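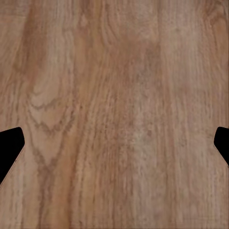

Home | News | Reviews | Hardware | Forum

2021-11-21
By the Reviews Desk

Preletis review

Preletis is a seated VR puzzle game from Bondberg in which the player routes water through a series of stone cisterns. It is the studio's second release and its first for headsets. We tested it on a wired PC headset and again on a standalone unit, using the same save file through the cloud option in the main menu.

The rules are simple. Each cistern has an inlet, an outlet and a number of gates between them. Gates are opened by gripping a handle and turning the wrist. Water then follows the slope of the channel, and the level ends when the outlet basin reaches its mark. Later chapters add siphons, floats and a counterweight that ties two gates together, so that opening one shuts the other.

There are 86 levels in six chapters. Most take a few minutes. The fourth chapter is the strongest, as the siphons have to be primed in the right order and a mistake shows itself straight away in the level of the upper tank. The fifth leans too heavily on timed gates, and several of its levels come down to repeating a known solution until the hands keep up with it.

Controls

Wrist rotation is read directly from the controller, with no snapping by default. On the wired headset this worked well. On the standalone unit, tracking drifted when one hand passed in front of the other, and a half-open gate would sometimes settle a little further round than intended. Turning on the notched handles option fixes most of this at the cost of some fine control. It should be the default on standalone hardware.

The whole model can be raised, lowered and rotated with the thumbstick. Scale is fixed in the first chapter and free afterwards. Left-handed play is supported, and every action can be done with one controller, though the counterweight levels are slow that way. There is no hand tracking. Bondberg lists it for an update in December.

Performance

The water is a particle simulation, capped at 1,000 particles on the standalone version and uncapped on PC. The cap is visible in wide basins, where the surface breaks into clumps near the edges, but it does not alter the solutions. We completed the third chapter on both machines and every gate setting carried over.

Frame rate held steady on PC throughout. The standalone version dropped frames in 2 levels, both in the last chapter and both with three siphons running together. Loading between levels takes nearly 20 seconds on standalone, far too long for puzzles of this size. Restarting a level is immediate.

Sound and text

Sound is limited to running water, stone and a low drone that can be switched off. Positional audio is accurate enough to find a leaking gate behind the model. Menu text is small and sits too close to the face. There is a text size setting, but it affects hints only.

Comparison

The obvious comparison is Nendov, which also builds its puzzles around flow and came out earlier in the year. Nendov has the better level editor and a clearer hint system. Preletis has the better simulation and far fewer levels that can be solved by accident. Players who found Mancuso too loose in its physics will probably prefer Preletis to either.

Verdict

Recommended on PC. On standalone, wait for a patch to the loading times, or play with notched handles on and expect some clumping in the larger basins.

Tested on version 1.0, seated, default comfort settings.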